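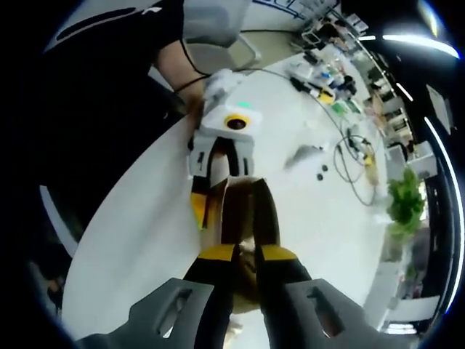
16 Oct 2026

Cardboard again. My grandmother worked in a box factory and I went to college so that I wouldn't have to, and I would like her to know how that is going.

The goal for this batch is two-handed work on cardboard: hold, turn, fold a flap, put down, let go. The letting go is what the model is bad at. Last week's version of Mussa would carry a piece to the right spot with great care and then stand there holding it, like a guest who can't find the coat closet. So we need more endings. Tsegereda went through the old episodes and found that most of us had been stopping the recording the second the cardboard touched the table, fingers still closed. The model learned exactly what we taught it. I was responsible for a good share of those, and she was decent enough to say "some of the operators" while looking at me.

New rule, then: open the fingers, back off a hand's width, wait two full seconds, stop. The two seconds feel like a long elevator ride. Despina hums through hers.

We worked with one gripper each in the morning, facing each other, closing in on the same piece from opposite sides. It takes more talking than you'd think. "Mine." "Yours." "Are you holding it or am I?" My side kept pulling early, and the piece would twist, and Despina would give me the look of someone moving a couch with her brother-in-law. We kept the twisty ones. Tsegereda wants some recoveries in the set, provided they are real ones and we don't start acting them out. I said nothing we do is good enough to be called acting.

After lunch, boxes. Mussa has seen so many flaps by now that it must dream in them.
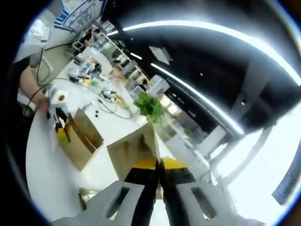 Box work, with the plant as overseer.

The plan on paper says to vary the background between runs, and our table takes care of that without being asked. Things get put down and they stay. I used to tidy before every session until Tsegereda asked me to quit, on the grounds that Mussa will one day have to work at a table belonging to an actual person. It's the only job I have ever had where the mess is in the spec. I have tried this argument at home without success.

We got to 440 usable episodes for the batch, counting the ones from before lunch. Fourteen thrown out, mostly mine, mostly for starting with the fingers already half shut. There's a line in the Fitari notes about "consistent start posture" that I wrote myself back when I was new and had opinions.

Tradska wants to know if we can do soft bags next. Cardboard at least stays where you leave it. A bag has plans of its own, and I can't tell from one grab to the next what I did differently, so I don't know how Mussa is supposed to. Despina says we should say yes and ask for more people. Tsegereda says we should say November and ask for nothing. I expect we'll end up with November and nothing.

My wrist is sore on the thumb side again. I squeeze too hard at the end, every time, as if the cardboard were going to make a run for it. I wonder whether that gets into the data too, and whether there will someday be a robot in some warehouse clutching a box a little too tight, and that will be what I leave behind.

Must charge the batteries before I go. Must also buy bread.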